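Pundeck Acoustic Desk Screen

Product code 2522

If you have ever tried to finish a phone call while the person opposite is eating crisps, you will understand why we started making the Pundeck. It is a soft, sturdy screen that clamps to the back or side of almost any office desk, and it takes the edge off the chatter in an open-plan room without shutting anybody away in a box.

Kadir Oral drew the first version for our own studio, where we had long shared tables and far too much echo, and it has been quietly improved ever since (the clamps alone went through 4 rounds!). The filling is pressed wool felt, the cover zips off for washing, and the top edge is rounded so you can lean over it for a chat when you do want one.
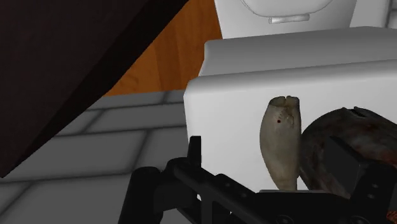 White fixture on grey floor tiles, with a wooden panel behind.

The Pundeck comes in one width, 139 cm, which suits the standard Weseo bench and leaves a little breathing room at either end for cables and lamps. If your desks are narrower, do ring us before ordering, as we can usually cut to size in the workshop for a small extra charge. Covers come in five colours: oat, moss, slate, brick and a rather cheerful mustard that we were nervous about and that now sells better than the slate. 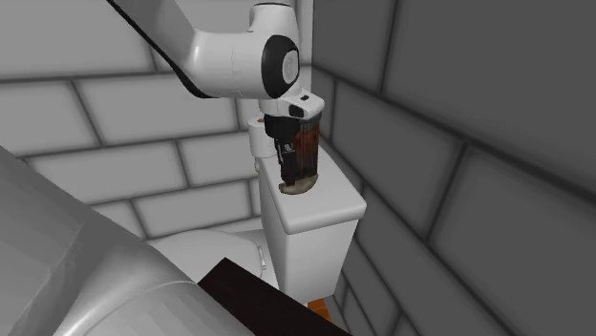 Tovura Workplace Furniture | Interiors Team

Fitting is a two-person job the first time and a one-person job after that. Slide both clamps on to the desk edge, leave them loose, lower the screen into the slots and then tighten everything by hand. Please don't use a power driver on the clamps, however tempting it looks when you have a whole floor to get through.

Covers wash at 30 degrees and like to be dried flat. Spare covers and clamps are kept in stock and can be bought singly.

Width: 139 cm
Height above desk: 45 cm
Desk thickness: 15 to 40 mm
Guarantee: 5 years on the frame, two on the cover

Orders placed before the December break have all gone out, and the new batch is ready to send from 2018-01-16. For samples, larger orders or a visit to measure up, ask for Güven Başaran, who looks after all our office projects and will happily post you a swatch of the mustard.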